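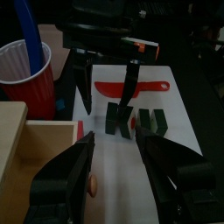

Cornholm Games and Hobbies Club - Members' Magazine

The domino evening has grown from one table to five, and with it has grown the question of what we play on. When Karine Fehr began the group, she brought her own set of tiles in a cotton bag, and we played on the bare table. The noise was terrible. Now every table has its own board, and people have strong opinions about them.

I like the white one best. Dark green tiles stand out very well on it, even when the lamps are low, and players with weaker eyes do not have to bend forward to find the end of the line. Vsevolod Dmytriv does not agree with me. He says that white makes him tired after one hour, and he has asked for a brown board before December.

Standing the tiles up is a small skill of its own. Beginners put them too close together, and then one of them leans on its neighbor and shows its face to the whole table. In our house rules a tile that shows its face must be played at the next turn, if it fits. Yaryna Bilyk wanted a penalty of 12 points, but this was voted down in November 2018, after a long evening and a lot of tea.

The other things on the table are a matter of habit. A red plastic cup holds whatever is long and likes to roll away. Toy knives and forks come over from the children's kitchen corner and travel from table to table, and a red plastic knife is quite good for pushing a row of tiles straight.

We own 200 tiles at present, and Demyd Hnatiuk is sorting them by color into wooden boxes. The green ones are finished. The black ones are still mixed with a set that belongs to his sister, and he asks for patience until the next meeting.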